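I'd been trying to get Nestor Sison on the phone for weeks, and when he finally called back he was eating lunch. With a fork, he wanted me to know.

Nestor runs the kitchen tasks at Wavport, where the robots learn to clear and sort tableware in simulation before anybody lets them near a real counter. I'd heard there had been a bad week in January, so I asked him about it.

"Oh, the fork week," he said, and groaned. "We had 2000 runs going over a weekend on the Bandik build. I come in, the dashboard's green, everyone's happy. Then I pull up the force log and I see 302 runs where the gripper just kept squeezing."

The fingers are supposed to stop closing once they feel the handle. In those runs they felt it fine, he told me, but the stop message was getting lost whenever the arm turned the fork upright. So the motor command kept climbing — and the scoring script, which only checked whether the fork had been dropped, passed every single one.
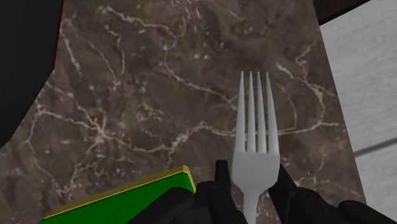

A simulated fork in the gripper, tines up. Render: Wavport

I asked if it really matters when a pretend robot squeezes a pretend fork too hard. He laughed at me a little (fair enough).

"It matters because we'd already copied the same controller to the real arm," he said. "Monday morning, one of our techs is standing right there, and it snaps a handle. A piece goes past her shoulder. She was fine, she had her glasses on, but I didn't sleep great that night."

They shut the arm down for 4 days. The message bug itself took an afternoon to fix, and most of the rest went to arguing over the script. Nestor wanted a hard force limit in the gripper's own firmware, one that no software above it could override, and he got it. Runs that go over the limit now count as failures, even if the fork ends up exactly where it should.

"My old boss at Pangilinan used to say a pass is just a question you stopped asking," he said. "I found that really annoying at the time."

Next up is glassware. I told him I'd call again after that one, and he said to give him a month.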